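The robot was the cheap part

When Festcombe, a contract packer of small kitchen goods, decided to buy its first robot arm, the quote ran to a page and a half. The arm, the gripper, the controller and two days of training were all on it. Zoi Fragkou, who runs operations there, took it to the directors in June and had it approved before lunch.

By the time the cell was packing boxes, the company had spent almost as much again on things that weren't on the quote.

"I'd budgeted for a robot," she says. "I should have budgeted for a workstation that had a robot in it."

Her list of extras is an ordinary one. A stretch of floor had to be levelled. The compressed air line stopped nine metres short of where it was needed. The guarding was priced for a straight run and the cell sits in a corner. A second gripper had to be ordered when it became clear that the first could manage the ladles but not the lids. Then there was the staff time: one technician, Charalambos Stefanou, was taken off other work for most of a month, and his hours were never put down against the project at all.

Smaller firms now buy robots in much the same way they buy forklifts, by comparing prices on a data sheet. It's an understandable habit, and for the arm alone it works well enough. Most arms of a given size will lift the same sort of load and reach the same sort of distance. The differences that cost money show up elsewhere.

Aranka Vida has spent eleven years putting together equipment budgets for manufacturers, the last four of them at Vorero, a small consultancy. She asks clients to divide the budget into four pots before they ring a single supplier. The first is the machine. The second is everything bolted to it or standing near it, including tables, guards, lights, cameras and cabling. The third is the work of getting it going, and the fourth is money to run it for the first year. She tells them to fill in the fourth pot first.

"People find it annoying," she says. "They want to talk about the arm. But if you can't pay for spare fingers and a service visit in year one, you can't afford the arm."

She is also strict about contingency. On a first robot she wants a fifth of the total kept back, and she wants it written down as a line of its own so that it doesn't get spent on a better screen.

Planning on screen

One change in the past few years is how much can be tried out before an order is placed. Simulation software used to be something only car makers paid for. Now a packaging firm or a joinery can rent it by the month, build a rough copy of the station and see whether the arm reaches the back of the tray.

Brulora, which makes wooden storage boxes and desk tidies, went down this route. It employs 118 people and has no robotics department. Melina Spanos, its production manager, wanted a cell that could pick up small fittings from a worktop and place them in a part-finished box. She had three quotes, and they disagreed about nearly everything, including whether the job needed one camera or two.

She didn't pick one and hope. She paid for ten weeks of simulation work, carried out by Phùng, a two-room engineering outfit that does nothing else. The fee came out of the second pot. She had some trouble getting it agreed, as the finance side saw it as paying for a video game.

The first few weeks went on the arm, and the results were dull. Two of the three models could do the job. The third could as well, if the table was moved a hand's width to the left. A full run was 500 picks, and the difference in cycle time between the fastest and the slowest arm would have been lost in the time it takes somebody to fetch a new crate.

The rest of the money went on the worktop and the lighting, and Spanos thinks it was better spent. Brulora likes wood. Its benches are wood, its products are wood, and the plan had been to give the robot a wooden top like everyone else's. Phùng modelled one in a light, honey-coloured finish with long planks and dark seams, then put a lamp over it and looked at what the camera would get. 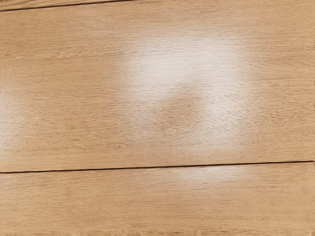
Camera software looks for differences in brightness and colour, and a shiny top produces plenty of them where there is no part at all. A person leans to one side and the reflection moves. A fixed camera has to take what it's given. The usual answers are a duller finish, a lamp at a lower angle, a diffuser over the lamp or a plain mat, and they vary a good deal in price.

Phùng tried all four. Of 655 test picks on the glossy top, 322 had to be looked at twice by the software before it would commit to a position, and every second look added time. With a diffuser and a matt varnish the second looks almost disappeared. The varnish was something Brulora already bought by the drum.

Not every question can be settled like this. A simulated table doesn't get glue on it, and the fittings in the model were all the same size, which the real ones are not. Berenice Manríquez, who led the work at Phùng, is careful about what she promises. She'll say that a layout can't work, and she'll say which of two lights is the safer purchase. She won't give a customer a pick rate to put in a business case.

"I've been asked for one in every job I've done," she says. "I give them a range, and they write down the top of it."

Vida makes a similar point about payback. Suppliers' sums tend to start from the day the cell is running at full speed. She starts from the day the deposit is paid, and assumes half speed for the first three months. On that basis a good many two-year paybacks turn into three-year ones, and she thinks three years is fine for a machine that should last ten.

Leasing can help a firm that is short of cash, but the agreement needs reading closely. Some cover the arm only, and leave the buyer owning a gripper, a table and a set of guards shaped around a machine that may be going back. Second-hand arms are cheaper still. Fragkou looked at two and decided against them when she found that neither came with a current software licence.

She is now planning a second cell at Festcombe, for the lids. The draft budget has 34 lines where the first had six. Stefanou's hours are on it, and so is the air line, which will be run out to the far wall this time while the fitters are in the building. The arm is on line 12.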